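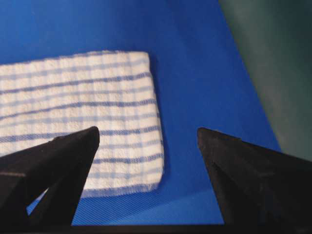 **FOR IMMEDIATE RELEASE — 11 May 2025**

**Parsa kitchen towels back in stock, checked range first**

Bredier is bringing back the Parsa kitchen towel. Orders open today, shops from August. Blue check on white first, other colours to follow when the dye house is ready for us.

Short version for editors in a rush: same towel, same size, new hem, sold singly or in packs of 11. The long version is below.

**What's changed**

The Parsa went off sale last summer after we had too many grumbles about the edges. Fair enough. The old hem was a single turn and it went fluffy far too soon, some after only a few washes. We've moved to a double-turned hem with a closer stitch. Towels from the earlier batches are still out there in plenty of kitchens and still dry a plate perfectly well, but if yours has gone fuzzy round the edge, that's the old hem and we will swap it. Details further down.

The cloth itself we left alone. Customers told us very clearly to leave it alone. Bit of texture to it, soft enough for glasses, folds into a thick pad for lifting a warm dish on to the table. (Not a replacement for oven gloves — please don't print that it is.)

**Who asked for it**

We wrote to 344 past customers over the winter and asked what they wanted back. The checked towel came top by a long way. Second was the Grolulero apron, which is being looked at but no promises yet. Most people who wrote back wanted the same three things: a towel that folds flat in a drawer, a check that doesn't shout, and a loop for hanging. The loop didn't make it into this run. It is on the list for the next one.

**Folding and storing**

A new card goes in with every pack, showing our usual drawer fold. Lengthways in half, lengthways again, then over into a rectangle. Smooth it with your hand, dont iron it, ironing flattens the weave and the towel takes up less water afterwards. The card also covers washing: 40 degrees is fine for everyday, hotter for the odd bad spill, no fabric softener.

**Prices and where to buy**

- Single towel: £5.50
- Pack of 11: £55
- Swap for an old-hem Parsa: free, one per household, postage on us

Orders through the Bredier website or by post using the form in the spring catalogue. From August the towels will also be in 22 shops, mostly independent kitchen and hardware shops, plus the Griltosar household counters. Full list of stockists to be sent round once the last two have confirmed thier opening stock.

Trade orders: minimum one carton, delivery included on the mainland. Shops who stocked the Parsa before keep their old terms and needn't apply again. New accounts please allow a fortnight.

**For the swap**

Send the old towel back washed and dry, with your name and address on a slip of paper inside the parcel. No reciept needed. Old towels will be cut down for cleaning cloths in our packing room. Offer runs to the end of August.

**Notes to editors**

Bredier makes and sells household linens: tea towels, aprons, napkins, table runners. Parsa is our kitchen towel range.

Sample towels can be posted to reviewers on request. Please say if you need one back-to-back with the old version for comparison, we have a small number put by.

Press enquiries to the Bredier press desk, through the contact page on our website. Phones are covered mornings only this month — email is quicker.

ENDS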